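Declan Bloxham
September 21, 2022

1/ Repacking snack boxes for posting. A few notes on volume, since three people asked after the last thread.

2/ Puffed bags are the problem. A sealed biscuit bag is mostly gas, and the gas is there to protect the contents. Squash it flat and you get crumbs. So you pay to ship the air.

3/ Weight is almost never the limit for sweets. My last box to Devville came in at 1,815 g and I had run out of space long before I ran out of allowance.

4/ Method: everything out on the table first, sorted by stiffness. Hard candy and lollipops are stiff. Flat packets are medium. Puffed bags are soft and go in last. 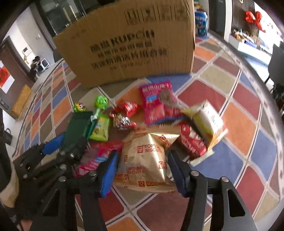
Fortune biscuits, magenta packets, candy, one green lollipop. Box behind.

5/ The gold bag sets the layout. Measure it across the widest part of the puff, then along the crimped ends. The crimps fold over without harm. The middle does not.

6/ Twist-wrapped candies go in the gaps. Do not put them in a bag of their own first. Loose, they settle into corners. Bagged, they behave like one awkward lump.

7/ Lollipops: head down in a corner, stick up along the edge of the box. Laid flat across the bottom, the stick takes the load of everything above it.

8/ Reusing a carton is fine if the corners are still square. Press each one with a thumb. If it gives, use that carton for storage.

9/ Up arrows and the glass symbol on a used carton: leave them or tape over them, but pack as though the box will travel upside down. I tape over the old print and put the address on the largest clear face.

10/ Void fill: crumpled paper, top and bottom. I used 400 g of it last time, which was too much. Half would have held.

11/ Shake test before taping. If you hear candy, add paper. If you hear biscuits, open it and start again.

12/ Next thread is tape. Paper vs. plastic, same carton, same load.

Comments

Beverley Haslam: Do you let any air out of the biscuit bags? I've seen people use a pin.

Declan Bloxham: No. They go stale, and the pinhole spreads along the crimp.

Barry Tindall: Stick up is correct. Lost a whole layer of lollipops the other way in April.

Natalie Naylor: what scale are you using

Related threads

Carton sizes compared, part 2
Zollport customs forms: the contents line
Labels that survive rain
Why I stopped using packing peanuts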